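Speaker notes – Floors, fabrics and footsteps: impact noise in converted buildings
Bjartur Frandsen, 2020-10-17

Slide 1. Title
Wait for the doors to close. State the scope: impact noise through timber floors in older buildings converted to apartments. Airborne noise is covered only where it confuses the results. Questions at the end, except for units and terms, which can be asked at any time.

Slide 2. Two kinds of noise
Airborne: voices, television, music. Impact: footsteps, dropped objects, chairs being moved. Residents rarely separate the two in a complaint. The fixes are different, so the first job is to find out which one they are hearing.
A heavy ceiling helps with voices. It may do very little for a chair leg if the joists still connect the floor directly to the ceiling.

Slide 3. The Dirkholm building
Former grain store, four levels, converted in stages. Original boards kept on the upper levels at the owner's request. Joists run the short way, front to back. No separate ceiling below level three when we started.
Mention that the drawings did not match the joists on site. We opened the ceiling in two places before trusting them.

Slide 4. How we measured
Tapping machine on the floor above, microphone in the room below, several positions for each. Background level recorded before and after each run. Results below 60 Hz were left out because the receiving rooms were too small to give steady readings.
Total of 17 room pairs. Do not read the table aloud. Point to the two pairs where the readings disagree and say they were repeated in December with the same outcome.

Slide 5. Hard surface, soft surface
Leave this one up while covering the next three points.

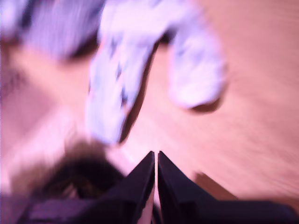
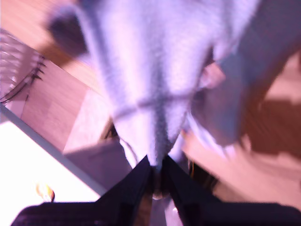 Photos: Melero

A bare board floor passes on the sharp part of a footstep, which is mostly high frequency. A soft layer makes the contact last longer and lowers the peak force. It has much less effect on the low thud, which depends on mass and stiffness.
This explains a common result: the residents lay a rug, the measured rating improves, and the neighbor below still complains. Both findings are correct.
Thickness alone is a poor guide. Ask for the stiffness under load. Some thick pads go flat under a bookcase and stop working there.

Slide 6. Options tested
A – rug and pad only. Cheap, reversible, depends on the resident.
B – floating floor on resilient strips. Adds height, so doors and thresholds need work.
C – separate ceiling on its own joists. Best at low frequency, costs headroom.
The Rellel strips were used for option B in all rooms. Give the load per strip if asked; the figure is in the handout.

Slide 7. Cost and height
Option C took almost 300 mm from the room height, including the service gap. In the Mercado apartments this was acceptable. In Dirkholm it was refused on level four because of the windows.
Fixed cost for site testing was 3,000 per visit, whatever the number of rooms. Group the rooms.

Slide 8. Common faults
Skirting nailed through to the floating layer. Pipes boxed in tight against the boards. Screws too long, bridging the strip into the joist. One screw can be heard as a distinct click in the room below.
Check these before buying more material.

Slide 9. Questions
If asked about concrete floors: different problem, refer to the reading list. If asked about children running: low frequency, see option C.
Handouts are on the table by the left-hand door.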